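Vadness Home Energy and Carbon Monitor

Home > Measuring > Household monitors

The Vadness monitor clips around the main supply cables in your electrical panel and reports how much power your home is using, along with an estimate of the carbon dioxide given off to produce it. Readings show on a small wall display and in the Plallura app. It does not save energy by itself. It shows where the energy is going, so you can decide what to change.

What it measures

Two clamp sensors read the current on the main supply. Up to 18 more sensors can be fitted to single circuits, such as the water heater, dryer, heat pump or car charger. The monitor takes a reading every second and stores one-minute averages.

The carbon figure is worked out from your electricity use and the mix of power plants feeding your regional grid at that hour. A load of laundry run at 7 p.m. in July may carry a higher figure than the same load run at noon, depending on how much solar power is on the grid. If you have gas or oil heat, you can type in your meter readings or fuel deliveries once a month and the app adds them to the total.
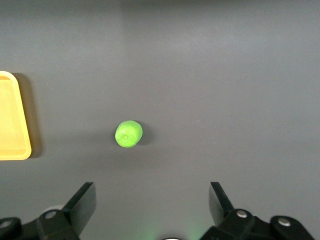
Gray tabletop with a yellow plastic tray.

Homes with solar panels

A second pair of main clamps is needed to read the output of the panels. With these in place the display shows three numbers: what the panels are making, what the house is using, and what is going out to or coming in from the grid. Power you use straight from your own panels is counted at zero in the daily carbon total. Power you send out is listed on a separate line and is not subtracted from your total. Some customers have asked for it to be subtracted. We have left it separate so that the total matches what your home used.

Setting a yearly budget

The app lets you enter a yearly carbon budget for the home and divides it by month. The monthly shares are not equal. Winter months get more if you heat with electricity, and summer months get more if you cool. You can change the shares by hand. When you reach 80 percent of a month's share, the app sends one message. It does not send another until the next month.

There is no built-in target. If you are not sure what number to use, run the monitor for a full heating season first and set the budget a little under what you find.

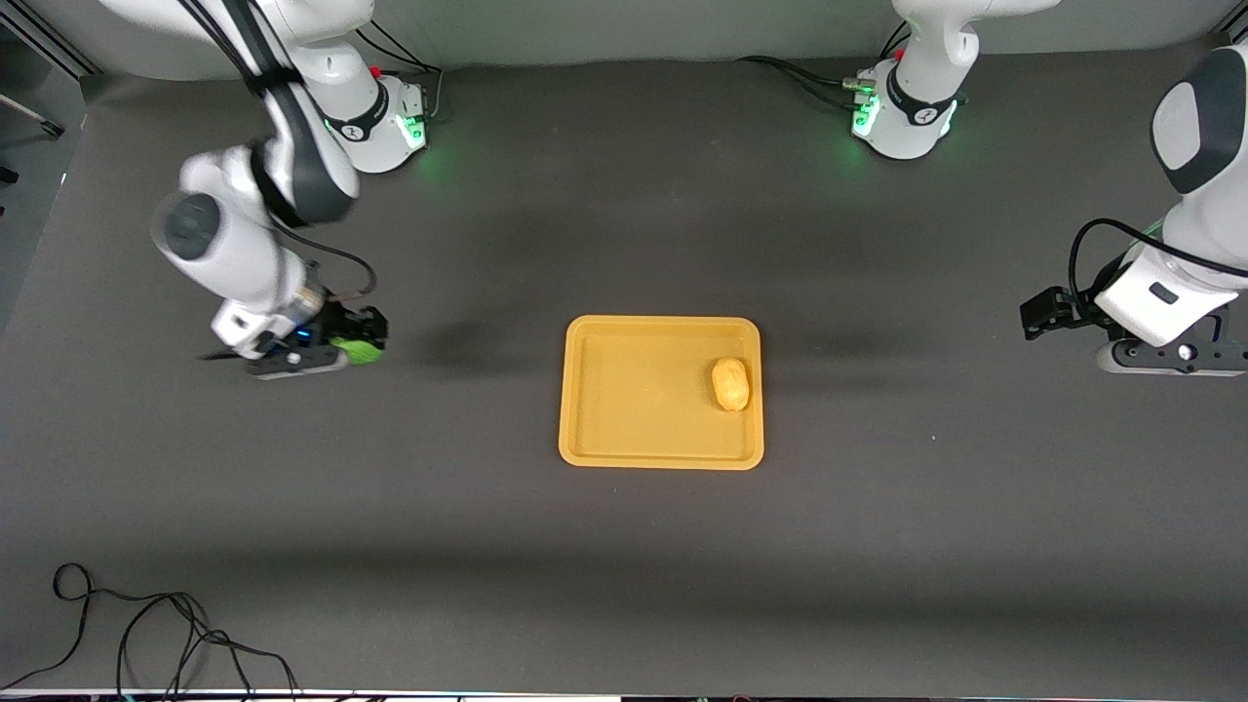 The budget page can be shared with other people in the household, and each person can choose whether to get messages. Landlords can set up one account for several units, but tenants have to approve access to anything more detailed than the monthly total.

Installation

The clamps go inside the electrical panel and should be fitted by a licensed electrician. Most jobs take under an hour. The monitor needs a spare two-pole breaker for its own power and a Wi-Fi signal at the panel. If your panel is in a metal cabinet or a basement with a poor signal, order the Kollár antenna lead, which lets you mount the antenna outside the cabinet.

Please measure your main cables before ordering. Standard clamps fit service up to 200 amps. For larger service, choose the wide clamps.

Specifications

Main clamps: two supplied, 200 amp
Circuit sensors: six supplied, up to 18 supported
Supply: 120/240 volt split phase
Storage on the unit: 300 days of one-minute averages
Wi-Fi: 2.4 GHz only
Display: wall mount or stand, USB power
Warranty: three years

Price and options

Monitor with display, $215
Monitor with display and solar clamps, $832 for a four-home pack (ask us for single orders)
Wide clamps, Kollár antenna lead and extra circuit sensors are priced at checkout.

Questions we get

Does it work without the internet? Yes. The display keeps showing power use. The carbon figure stops updating until the connection comes back, and then the missing hours are filled in.

Can I get my data out? Yes, as a spreadsheet file, from the Export page in the app. There is no charge.

Does it work with the older Gitatard display? It shows power readings on the Gitatard but not carbon figures.

Who sees my readings? Only the people on your account. Support staff can look at them if you open a ticket and check the box that allows it.

Help and returns

For questions before ordering, write to Romana Říha in sales. For installation problems, ask for Kobe Coppens and have the serial number from the side of the unit ready. Unused monitors can be returned within 30 days. Clamps that have been fitted can be returned only if they are faulty.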